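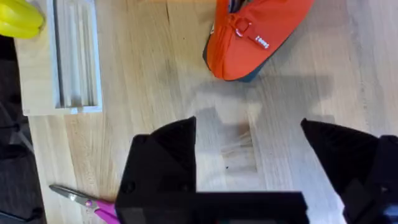
The orange one, zipper end up. Ring pull with orange tab.

October, 6:40 a.m. Slept badly, started early. The plan for today was to settle which case the small instruments travel in, and to stop storing the calipers in a sock.

Candidates are the orange one, the gray Trulleck roll, and the old Brultach tin. The tin is out. It weighs 395 grams empty, the hinge pin walks out to the left, and I have now pushed it back in so often that the hole is oval. It can hold stamps.

The Trulleck roll is well made but has to be laid flat to get at anything. At a customer's desk there is never a flat place of the right length. It also has ties instead of a closure, and I tie them differently every time, so the contents shift. I have put it in the second drawer with the feeler gauges. Those are flat and don't care.

That leaves the orange. I bought it from Kestico in the spring, used it for chargers, and forgot it. Emptied it last night: two cables, an adapter for a phone I no longer have, a receipt, grit. Brushed the grit out of the zipper with an old toothbrush and ran a little candle wax along the teeth. The pull moves better now, with one stiff place near the corner where the track bends. I will wax that again and leave it alone.

Internal clearance is 65 mm at the widest point, measured with the calipers that are supposed to live in it. They fit on the diagonal. The loupe fits beside them if it goes in lens down. The pin vise does not fit with both, and after several arrangements I gave it up and put it in my coat.

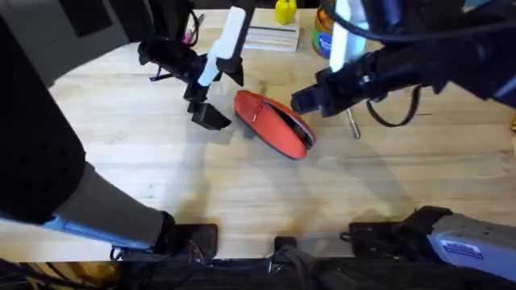

The remaining question is how far the thing opens by itself. If the zipper is stopped short of the end, the two halves spread a little at that side, and anything thin can work its way to the gap. A folded microfiber cloth packed at that end takes up the slack. Tried it with the case on its side, then upside down over the bed. Nothing came out. Tried it without the cloth and lost the small ruler on the second shake. So the cloth is part of the kit and goes on the list.

Gisela Yáñez called at lunch about the Rutkowska order. She wants the spacers remeasured before they go out, all 979 of them, and I said a sample would do. She said the last sample did not do. Fair. I will bring the case over and start on them after the weekend. She also asked whether I still had her thread gauge. I said I would look. It was in the Brultach tin, under the lid padding, probably since last winter.

Afternoon: cut a strip of felt for the bottom of the case. First strip too wide, buckled in the middle. Second strip fine. No glue - I want to be able to take it out and wash it.

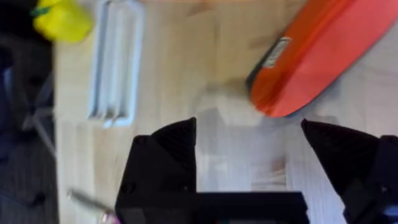
Orange again, white label showing.

Wrote my initials on a piece of tape and stuck it inside the lid, where it won't rub off. Pencil first, then pen over it.

The bill for the replacement caliper battery cover came in as well. More than I would have guessed for a piece of plastic that size. Paid it.

Still to do: wax the corner of the zipper, find a shorter pin vise, return the thread gauge. The Kestico leaflet claims the closure is good for some 2,000 openings. At five a day on a working day I should get well over a year out of it, assuming the stiff place doesn't get worse.

10:15 p.m. Case packed and by the door. Pin vise still in the coat.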